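Home Courses Project Reports Lab Guide Contact

A Bench Layout for Opening and Breaking Down Cartons
Ifeoma Iyamu, with Temitope Bashir and Slamet Tuhumury
April

Background

Our course asks each team to pick a task done by hand in a shared workroom and improve it without buying much. We picked opening and breaking down cartons. Parts and materials for every team come in by carrier, and most of the cartons get opened wherever there is a free surface. By the end of a delivery day there is tape on the floor, flattened board leaning against the wall, and usually a knife left on a table under some packing paper.

The knife was the reason we chose this project. Temitope reached under a sheet of brown paper in the first week of term and touched an open blade. She was not cut. When we asked the other teams, we heard similar stories, and Ladi Bako, who teaches the workshop section, said he had been meaning to write a rule about it for two years. He agreed to be our contact for the project and to let us rearrange part of the room.

What we wanted to find out

We started with two questions. The first was where the cutter ends up after each carton is opened. The second was whether a marked spot on the table would change that. We also wanted to know if people damage the contents when they cut, but we dropped this early. Most students did not remember, and we could not open other teams' parcels to check.

The budget was whatever was in the supply cabinet. We used masking tape, a paint marker, a strip of cork left over from another project, and the cutters that were already in the room.

How the cartons arrive

Nearly everything comes in single wall corrugated board. The Kasby cartons are closed with plain plastic tape, one strip along the top seam and one along the bottom. Effiong uses paper tape with threads in it, and that tape does not tear by hand at all. Nillico sends small parts in mailers that have a pull strip, so no knife is needed unless the strip breaks. It breaks often enough that people have stopped trying it and go straight for the cutter.

This matters for the layout. If every carton opened with a pull strip we would not need a knife on the table. As it is, one person opening a delivery picks up and puts down the cutter several times per carton: once for the top seam, once for each end, then again for the bottom when the carton is flattened. Each time it goes down, it has to go somewhere.

Observation

We watched 13 deliveries being opened. One of us sat at the side table with a floor plan and put a pencil mark where the cutter was laid each time. We did not tell people what the marks were for, although by the third delivery most of them had guessed. Slamet drew the plan at a scale that let us fit a whole tabletop on one sheet.

The marks came out in three rough groups. One group was near the edge of the table, on the side of the hand the person was using. Another was on top of the carton or inside it. The last group was in the open part of the tabletop, away from the edges, where people pushed the knife when they needed both hands to lift something out.

The second group was the one we worried about most. A cutter laid inside a carton gets covered by paper, and when the carton is tipped the knife comes out with everything else. Danjuma Osagie from the team next to ours told us he had once thrown one in the recycling this way and had to go down to the bins for it.

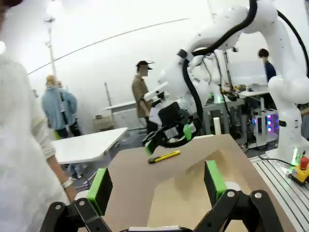 Color turned out to be more important than we expected. We had assumed any bright handle would do, and we had planned to recommend whatever was cheapest. The room had gray metal cutters and yellow ones, and when we went back over our notes the gray ones were the ones people asked about. A yellow cutter lying out on the light tan wood of the table can be picked out from the other side of it, even with several people standing close by and equipment over the top. The gray ones did not stand out nearly as well, and on top of a sheet of packing paper they looked like part of the shadow. We took them out of the general supply and kept the yellow ones.

The tip is a separate problem. On the cutters we kept, it is dark, so from a distance you see the handle first and have to look again to know which way the blade end is pointing. We tried wrapping a band of white tape just behind the tip. It helped for a few days, then the tape picked up dirt and adhesive from the cartons and went gray. Paint marker lasted longer. We still do not have a version we are happy with.

The layout

Our final layout has a cutting zone and a clear zone, divided by a line of masking tape across the tabletop. Cartons go in the cutting zone. Contents go across the line into the clear zone as they come out. The cutter has a parking spot at the end of the line, made from the cork strip glued down in an L shape so the knife sits against it and does not roll or slide.

We tried the parking spot in two places. The first was in the middle of the table at the back. It looked tidy on the plan, but people had to lean over the carton to reach it and after the first afternoon they had stopped bothering. The second was at the front corner, a short reach from where the person stands. Left-handed users complained, so we added another cork L at the opposite corner. The tape line then had a spot at each end of the front edge, and we had to move the line to make that work.

The flattening step moved off the table completely. We stand cartons on the floor next to the bench, cut the bottom tape there, and fold them down against the wall rack. Brodex cartons are long and will not fit in the rack standing up, so those go behind it.

We also wrote a short sheet and taped it to the end of the bench:

Retract the blade before you let go of the knife.
Cut away from your other hand.
Shallow cuts. The tape is thin and the parts are right under it.
Park the knife on the cork, never in the carton.
Take the paper out of the carton and look inside before you fold it.

Ladi asked us to put the retract rule first. We had it third in our draft.

Results

After the layout had been in place long enough for people to get used to it, we repeated the observation using the same plan and the same pencil marks. Most of the marks were now on or next to the cork. There were still some in the open part of the table, mainly when two people were opening cartons together and one of them was on the wrong side for the parking spot. We saw almost none inside cartons. The only cases we noted were on a Sunday, when a group from another section came in to finish their project and had not seen the sheet.

We also put out a comment card. We got 20 back. Most of the comments were about the tape line, which some people found in the way when they used the bench for other work. Several asked for a bin for tape scraps — we had not thought of this, and it was the most common request on the cards. A small bin now hangs from the end of the bench on a hook.

Problems and limits

The observations before and after were not made on the same kind of delivery. The later ones had more Nillico mailers in them, and mailers need less cutting. That probably makes our results look better than they are.

People also knew they were being watched. Temitope thinks this made little difference because everyone was busy, but Slamet and I think it did, especially in the second round when the sheet was right there on the bench.

The cork is already coming up at one corner. Wood glue held it for a while and then someone caught it with the edge of a heavy carton. A screwed-down strip would be better, but we are not allowed to put holes in the tabletop.

Recommendations

Keep only yellow cutters in the room. Replace the cork with something thicker, fixed from underneath if the shop allows it. Keep the scrap bin. If the bench is needed for other work, lift the masking tape and leave the parking spots where they are, as they take up very little room.

For the next team that works on this, we would suggest looking at the blades. They are changed only when someone complains, and a dull blade makes people press harder. There is a box of 200 replacement blades in the supply cabinet that had not been opened when we started. We left the two used ones we replaced in the sharps tin on the shelf above it, and the tin needs a label.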